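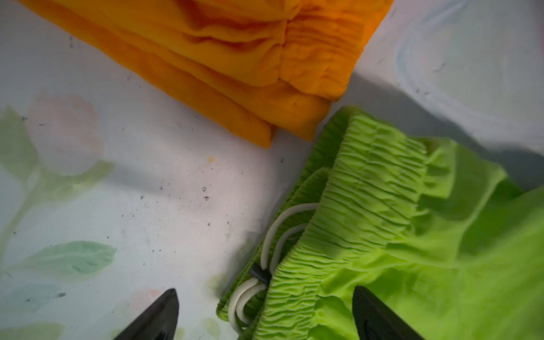
Why Is the Waist of Your Shorts So Wrinkly?

Wondance Reading Corner, Clothes and Cloth
August 26, 2018

Take a pair of soft shorts from your drawer and look at the top, where your belly goes. The cloth on the legs is quite smooth, but the cloth at the top is full of small waves. Pull it with both hands and the waves go away. Let it go and they come back at once. You can iron the legs of the shorts as much as you like, but the waves at the top will stay. They were put there on purpose, and in this article we will see how.

A band inside a band

The top part of the shorts is called the waistband. In many shorts it is a kind of flat tunnel, made of the same cloth as the legs. Inside the tunnel there is a strip that you can not see. This strip is the elastic.

Elastic is made from very thin threads of rubber, or of another material which stretches like rubber. Other threads, for example cotton or polyester, are wrapped or woven together with them. The stretchy threads do the pulling. The other threads protect them, and they also stop the elastic from becoming too long when you pull hard.

Why does rubber come back after you pull it? Everything is made of very small parts called molecules, and they are much too small to see. In rubber the molecules are long, like cooked noodles in a bowl, and they lie all curled and tangled. When you pull, the noodles become more straight. In some places they are joined to each other, so they can not slide away. When you let go, they curl up again, and the rubber becomes short.

Where the waves come from

Now comes the clever part. The person at the sewing machine takes a piece of elastic which is shorter than the cloth. Let us say the elastic is 20 inches long, and the cloth for the waist is longer than this. The elastic is made into a ring and so is the cloth. Then the elastic is pulled until it is as long as the cloth, and it is sewn while it is stretched.

When the sewing is finished, the elastic wants to be 20 inches again. The cloth must go with it, but cloth can not shrink like rubber does. It has only one thing it can do with the extra length, and this is to fold itself into many little waves. Sewing people call these waves gathers. If there are several rows of stitches around the waist, for example 4, the gathers lie in neat rows and the elastic does not twist inside the tunnel.
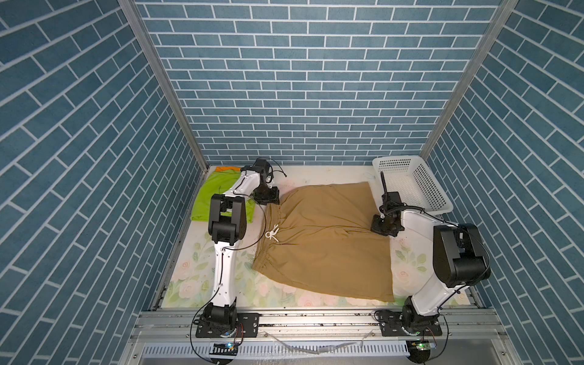
Photo: Brevton Picture Service

The waves are useful when you get dressed. Your hips are wider than your waist, so the top of the shorts must first be big and then small. When you pull the shorts up, the waves open and the band slides over your hips. After that the band closes softly around you. Pants without elastic need a zipper or buttons for the same job.

What is the string for?

Many shorts have also a string at the waist, and its name is drawstring. It goes through the tunnel and comes out in the front. The drawstring does not stretch very much. If the elastic is too loose for you, you pull the two ends and the cloth is pushed together even more. Then you make a bow, and the string stays at this length.

A bow is a good knot for shorts because it holds well but opens quickly when you pull one end. If you make a double knot you may be sorry later, when you are in a hurry! Some strings have a small plastic piece instead, called a cord stopper. Usually it has a spring inside. You press it, the hole opens, and the stopper can move along the string. When you stop pressing, the spring holds the string tight.

Sometimes one end of the string disappears into the tunnel. Ask a grown-up to fasten a safety pin to this end. You can feel the pin through the cloth, and you push it forward a little at a time until it comes out at the other side. If you tie the string before the shorts go in the washing machine, this will happen less often.

Laying them flat

Shorts with an elastic waist are a little bit difficult to fold, and now you know the reason. The waist pulls itself small while the legs stay wide, so the shorts do not have the shape of a nice rectangle. Begin on a table or on another flat place. Put the shorts down with the front up and move your hand slowly over the cloth, from the waist to the legs. 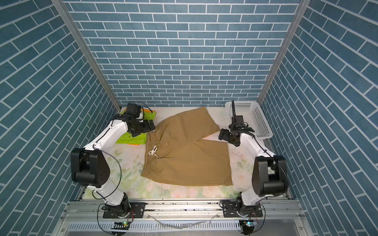
Then take one side of the waist and the bottom of the leg on the same side, and lay this leg over the other one. The two bottoms should meet. Do not try to make the waves at the waist flat. Fold the legs up to the waist, and if the packet is still too long for your drawer, fold it one more time. The string can go inside, where it will not catch on other clothes.

Can elastic get tired?

Yes, it can. At the Kutach mill they have a machine that stretches a new strip of elastic over 400 times, and then a worker measures if it still comes back to its old length. Good elastic will live for years. But heat is bad for it, and so are strong sunlight and bleach. Little by little the rubber threads break or become stiff. Then the waves at the waist look lazy, and the shorts begin to slide down when you run.

Old elastic can often be changed. A grown-up opens a small part of the tunnel, takes out the tired strip and brings a new one in with a safety pin, in the same way as with the string. 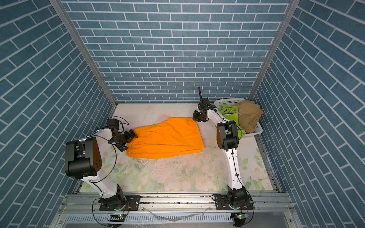 A reader in Toledo wrote to us that her favorite shorts had new elastic put in last March, and that at first they felt too tight. She wanted to know if she should pull on the waist every day to make it bigger. Her grandmother had told her to just wear them.

Her grandmother gave good advice. New elastic is often a little strong in the beginning and gets softer when it is worn and washed. If it leaves deep red lines on your skin, then it is really too short, and a longer piece should be sewn in.

Words to remember

Waistband: the top part of shorts, pants or a skirt, which goes around your waist.
Elastic: a strip that stretches and becomes short again.
Gathers: small waves in cloth, made when a long piece is held together by a shorter one.
Drawstring: a string in a tunnel of cloth, used to make an opening smaller.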